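5 Setting up a disassembly cell

This section covers the software side of a two-arm disassembly cell: calibration, scene registration, part detection and the first dry run. It assumes the arms are bolted down, the controllers are networked and the safety circuit has been signed off as described in section 3. If you are adding a cell to an existing Willik server, skip 5.1 and start at 5.2.

5.1 Before you start

1. Log in to the cell computer with an account that has the Integrator role. Operator accounts can run programs but can't change frames or part models.

2. Open Cell Manager and check that both arms show as Connected. The status colour should be green. If an arm shows amber, its firmware doesn't match the driver. See 9.4.

3. Confirm that the scene camera is listed under Sensors and that its image updates when you wave a hand in the workspace.

4. Turn off any overhead lights that won't be on during normal running. The detector's exposure is fixed during registration and won't adapt later.

Note: Let the camera warm up for 26 minutes before calibrating. A cold camera will pass the check in 5.2 and then drift.

5.2 Camera and arm calibration

1. Fit the calibration target to the left arm and select Calibrate > Fixed Camera.

2. Jog the arm to the first suggested pose. The outline on the screen turns solid when the whole target is visible.

3. Press Capture. Repeat until the progress bar is full. You can skip a pose the arm can't reach, but don't skip more than two in a row.

4. Press Solve. Read the residual at the bottom of the panel. Anything under one pixel is fine for drives and expansion cards. For processors, aim for half that.

5. Save the result, then move the target to the right arm and do the same again. The two arms must be solved against the same camera pose - if the camera is bumped between them, start over from the left arm.

6. Select Cross-check. The software drives both tool points to a shared location above the bench, one after the other, and reports the gap between them.

CAUTION: Cross-check moves the arms without a further prompt. Clear the bench and stand outside the marked area before you select it.

5.3 Registering the chassis

The chassis is registered as a movable frame. Every part inside it is stored relative to that frame, so a small shift in where the case sits is corrected at the start of each cycle and the stored grasps stay valid.

1. Lay the case on its side with the panel off and the interior facing up. Square it to the bench slats by eye. The matcher tolerates a rotation of six degrees either way.

2. Select Scene > New Movable Frame and give it a name. Names can't include spaces.

3. Draw a polygon around the outer edge of the case. Keep inside the shell by a few millimetres, or the matcher will pick up edges from the slats.

4. Mark at least three anchor features. Good anchors are rigid and high in contrast: the corner of a power supply, the socket bracket, the edge of a drive cage. Cables are poor anchors because they lie differently in every unit.

5. Press Learn. The matcher keeps up to 1,000 edge points. If it reports fewer than half that number, check the focus and the lighting before going on.

Note: Labels make tempting anchors, but they vary between production runs of the same case. Use one only if every unit in the batch carries it in the same place.

5.4 Registering the parts fixture

The fixture is a static frame. It is taught once and isn't searched for at run time.

1. Bolt the fixture to the bench within reach of the arm that will place parts in it.

2. Select Scene > New Static Frame and touch off the three corner points in the order shown on the screen.

3. Add a slot for each part type. Each slot needs an approach direction, a seated depth and a clearance height. For upright drives, set the clearance height from the top of the caddy handle, not from the top of the drive body.

4. Place one part of each type by hand and select Verify Slots. The detector compares what it sees with the slot list and marks any that disagree.

CAUTION: The planner treats an unlisted object in the fixture as free space. Leave nothing in it that hasn't been assigned to a slot.
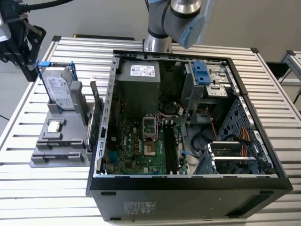

Figure 5-3. Chassis and parts fixture on the bench, with a drive, a processor and an expansion card at the fixture side.

5.5 Cable regions

Cables can't be modelled as rigid parts. Draw them as keep-out regions and let the planner route around them.

1. In the chassis view, select Add Region > Flexible.

2. Paint over each bundle and raise the region height until it covers the highest loop. Be generous.

3. Set the rule to Avoid for transit moves and to Slow for approach moves. If you set Avoid for both, the planner may report that parts under the wiring can't be reached.

5.6 First dry run

1. Set the speed override to its lowest step and turn Grip Enable off.

2. Load the sample program named Velten and map its part names to yours.

3. Press Run and keep a hand on the enabling switch. Each arm should travel to a point above its part, hold, and go back.

4. Open the log. Planning times are listed in milliseconds. A value such as 1,552 is normal for the first cycle, while the collision map is being built. Later cycles should be much shorter.

5. If both arms want the same space, the log shows Zone Wait against the one that gave way. A few of these are harmless. If one arm waits in every cycle, change the priority under Planning > Shared Zones, or move the part to the other arm's list.

6. Turn Grip Enable on and repeat with a scrap unit before using live stock.

Note: Back up the cell as soon as the dry run passes. Frames, slots and regions are all stored in the one archive, but camera calibration is not - export it separately from the Sensors page.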